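Progress report: Slow Weather, a light and sound piece for the Dekstead foot tunnel

Hi Meinir,

Sorry this one's a bit long, but a lot has happened since June and I'd rather you had all of it.

The big news is that the piece works at full length. We hung the last of the paper strips in the tunnel - 264 of them, each on its own thread - and ran the whole sound loop underneath from one end to the other. Mariama Tsikata built the sensors, and they pick up footsteps much better than I dared hope. Walk slowly and the strips glow a soft amber. Run (kids always run!) and they flicker and go dark ahead of you.

What changed from the proposal

I'd planned on one long recording of rain. It sounded like a broken shower in there, so I threw it out and went back to the Virkau valley with a borrowed recorder. I came home with 9 hours of wind, gates, sheep and one very persistent tractor. The tractor stayed in.

The strips are also shorter than in the drawings you saw. Tall visitors were getting them in the face.

Money

We've spent $2,118 of the materials budget. Thread and paper came in cheap, but the dimmers from Braler cost more than they quoted in the spring, and I had to buy two extra. I've moved the difference over from printing, which I hope is okay with you. Receipts are in the shared folder, sorted by month.

Mariama is paid up through the install. My own second payment is still open, so whenever your office gets to it, great.

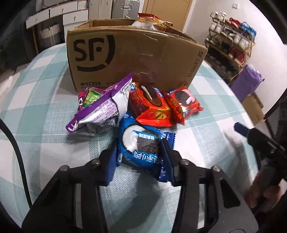
Still to do

The north end is too bright until about 8 p.m., and the amber hardly shows. I want to try a dark curtain just inside the entrance. The tunnel people need to approve the fixings first, and I've sent them a sketch.

The wall text is almost there. I've cut it to 10 lines and would love your eye on it, especially the bit about Aksoy's tunnel drawings, where I may be getting carried away.

We also need someone to film a full walk-through at night. Do you still have that contact from the harbor project?

Talk soon, and come walk through it before we open if you can. Wear hard shoes, the sensors love them.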